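Robot Learning Lab – Handout 5: Collecting Demonstrations by Teleoperation
Instructor: Adanech Tufa. Lab assistant: Mingxuan Cai. 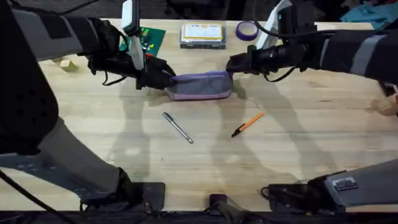
Last week we moved a single arm by hand and recorded the joint angles. With two arms that gets awkward, so from now on you will drive the follower arms with the leader pair at the next bench. Your hands set the pose and the followers copy it.

The task is "pens into case." One episode runs like this:
Pick up the case with both grippers and set it down near the middle of the table.
Hold one end and open the zipper with the other arm.
Put the pens in, one at a time.
Close the zipper and return both arms to rest.

An episode may last up to 40 seconds. Past that the recorder stops and the file is thrown out.

Soft objects are harder to demonstrate than blocks. The case bends when the grippers push toward each other, and the leader arms give you no force feedback – watch the fabric and stop closing when it starts to fold. Keep your speed even. Long pauses get learned too.

Change the starting position of the pens between episodes. Last year's set had 572 episodes, and in 177 of them the pens started in nearly the same spot. The trained policy did poorly everywhere else.

If you drop a pen and recover it, keep the episode and tag it "recovery." If an arm hits the table hard, press stop and tell Mingxuan before you restart.

Due in March: 40 usable episodes per pair, plus one page on what you changed between them. Reading: chapter 5 of the course notes, up to the part on action chunking.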